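Intro to Materials, Unit 11: Ferroalloys and what goes in the ladle

OK, so last time we got as far as tapping the furnace, and a few of you asked me what happens to all the oxygen. Good question, and that's today!

Liquid steel straight out of the furnace is full of dissolved oxygen. If you cast it like that, the oxygen meets the carbon, makes carbon monoxide, and you get bubbles all through your ingot. So we throw in something that likes oxygen more than iron does. Manganese is the mild one, silicon is stronger, aluminum is stronger again. Usually you add ferrosilicon and ferromanganese (iron comes along for the ride, and it dissolves faster that way) and finish with aluminum.

A bit of vocabulary - "killed" steel has had nearly all its free oxygen tied up, so it sits quietly in the mold. "Rimmed" steel hasn't, and it fizzes. I love these words, please use them in your reports.

Worked problem for November's sheet: the Stidstead ladle is at 1587 °C and the melter wants more silicon. Read the Kalance data table before you start, and don't forget recovery, meaning the share of the alloy that ends up in the steel (the rest goes off into the slag). 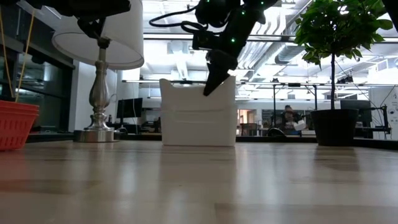 Lump size matters more than people expect. Fines float on the slag and burn off, big lumps sink in and melt slowly, so plants screen the alloy and store each grade by itself. Picture a white bin, a red basket and a black pot on one table: with three grades in those, you'd never grab the wrong one. Color coding is cheap and I'm all for it.

For next time, read Igwe chapter 14 up to the part on calcium treatment, and bring your Flulta workbook.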